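The arm that learned from its own pauses

A small group in Skundgate thinks household robots are taught wrong. Their fix is cheap, a bit odd, and it starts with throwing data away.

By Hanne Ingvarsson
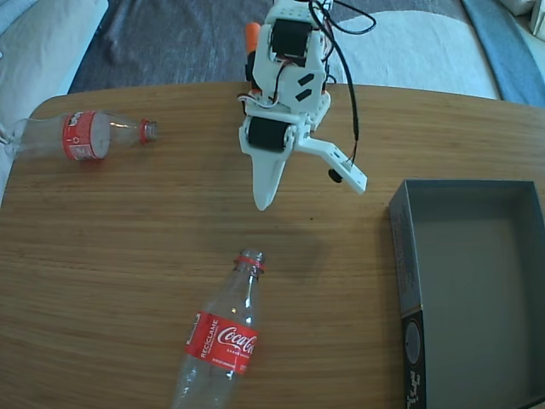
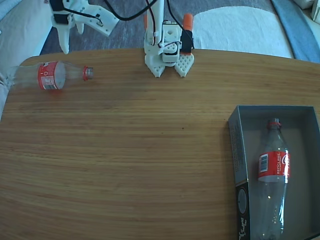 Bottles, a cardboard box and a printed gripper at the Skundgate test table.

SKUNDGATE, October

Half past eight in the morning and Nkechi Nwosu is already annoyed with a bottle. Empty, plastic, red label. It rolls when she breathes near it. She puts it back on its side, sits down on the floor, picks up the leader arm and tries again.

This is how you teach a robot now, or one way. You hold a copy of the arm in your hands, you move it, the real one follows. Everything gets logged. Joint angles, camera views, the lot. Then a network is trained to do what you did, given what it sees. Imitation learning. It has been the fashion for a few years and it works well enough that you can print most of an arm, buy the motors and be stacking cups by the end of the month.

It also fails in ways that drive people up the wall. The arm goes out, stops short of the object, hangs there. And hangs there. You can wait through a cup of coffee.

"Everybody has seen it," Nwosu says. "You write it off as not enough data. So you collect more data, and you get a more confident robot that hangs in a slightly different spot."

Her group's method is called Fumen. It came out of those hangs. The first written report went up in the summer and has been passed around a good deal since, partly for the result and partly for the graph on its second page, which shows how much of an ordinary demonstration is a person doing nothing at all.

People hesitate. That is the short version. Someone steering an arm by hand slows down before contact, looks, corrects a little, looks again, commits. To the person it feels like one smooth motion. In the log there is a long flat stretch where the arm barely moves, and a network trained on that stretch learns, quite correctly, that when the gripper is just short of a bottle the right thing to do is stay put.

Cutting the pauses out is an old idea. Plenty of labs do some version of it: set a speed threshold, drop everything under it. Oddur Lund, who wrote most of the Fumen code, did it too, at first. It helped with the hanging and made the grasps worse.

"Because some of the pauses are real," he says. He draws it for me on the back of a delivery note. A line, a flat part, a line. "Here the person is waiting for the bottle to stop rocking. You want that one. Here the person is just deciding. You don't want that one. Same speed in the arm. Zero and zero."

So how do you tell them apart? The speed of the arm won't do it. What Fumen looks at is what comes after. It takes every pause in the set, and for each it asks a small side model to guess the next second of motion from the moment the pause begins, then again from the moment it ends. If the guess gets a lot better over the pause, something in the world changed that mattered. Keep it. If the guess is just as good at the start as at the end, the person was thinking, and the picture held everything needed to act all along. Cut it.

That's it, more or less. There is a page of math about where to set the cutoff and I'll leave it to the report. The side model is tiny. It trains overnight on the sort of machine a teenager plays games on.

The test task is picking up drinks bottles and putting them in a box. Not glamorous. Lund picked it for the reasons he gives in the report: clear plastic is hard on cameras, the wood grain shows straight through it, a bottle on its side can roll, and the open top of the box is forgiving enough that a miss is nearly always the fault of the grasp. Two fingers on the gripper, one of them narrow and tapering, the other flat and wide with small holes in it. The plastic parts are white, printed, and get swapped when they crack.

They gave it 100 demonstrations. Trained on those untouched, the arm got the bottle into the box in just over half of its attempts. With the plain speed cutoff, a little better than that, but with a new habit of knocking bottles away. With Fumen it got past 4 in 5. Same demonstrations, fewer frames, nothing added.

Then they did the thing that I suspect sold the paper. They collected 500 demonstrations, the brute-force answer, and trained on all of them raw. It did worse than the trimmed 100.

I asked Nwosu if she believed that number when it came in. She did not. She made Lund rerun it with new seeds, then had a different person do the steering in case it was her own hands that were the problem. It held up. The gap got smaller with the second operator but it was still there.

Hjalti Gunnlaugsson was the second operator. He came over from Bridis, the small parts shop down the road where he builds jigs, and he had never steered an arm before. His demonstrations were ugly by his own account. Long dithering pauses, some of them several in a row, one where he put the leader arm down to answer the phone.

"I apologized for that one," he says. "Oddur was delighted. He put it in the talk."

What intrests me about Gunnlaugsson's set is what it says about who gets to teach these machines. The usual advice is that you want expert operators. Practiced, fluent, consistent. That's fine for a company with a hall full of paid staff and not much use if the idea is that a person at home should be able to show an arm how they like things put away. Fumen took more out of the beginner's recordings than the expert's, and gave more back. The beginner still came out behind. But within sight.

Not everyone is convinced. Halldóra Bach works on grasping at Brøndum and read the report closely enough to send the group a long list of questions, which she forwarded to me too. Her main objection is the side model. It only sees what the cameras see. If an operator pauses for a reason the cameras miss — a creak, a feeling in the hand that the plastic is about to buckle — then Fumen will call it dithering and bin it.

"They have a task where vision is nearly enough," she tells me over the phone. "Empty bottle, open box, good light. Let them do a drawer that sticks. Let them do a plug. I think the method will cut exactly the moments you need."

She thinks the idea is good, she adds. She would just like it to be called a result about bottles for now.

Nwosu doesn't argue much. The drawer is next on the list, and the plug after it. There is a version in the works that feeds motor current into the side model along with the pictures, so that a change in how hard the fingers are pushing counts as news. Lund has it running. Sort of. It keeps nearly everything at the moment, which makes it a very slow way of doing nothing, and he's spent most of the month trying to find out why.

The other open question is speed. An arm trained on trimmed data moves with less dawdling than its teacher, obviously, and on the task as a whole it's quicker. Does it then end up in situations the teacher never showed it, because the bottle is still rocking when it arrives? Sometimes. The report has a short section on it and admits there's no good answer yet. In the failures they show, you can see the gripper close a moment too early and the bottle slide off the flat finger. A person would of waited.

Back on the floor, mid-morning. Nwosu is recording with the box moved a little from where it was yesterday, to see how much that matters. She goes quiet while she steers. Out, down, a stop. I try to guess which kind it is and can't. She couldn't tell me either when I ask afterward, she says it doesn't feel like stopping.

Lund reads it off the screen later. Two pauses in that run. The first one kept, the second one cut.

"The second one was you talking," Nwosu says to me, and reaches for the bottle.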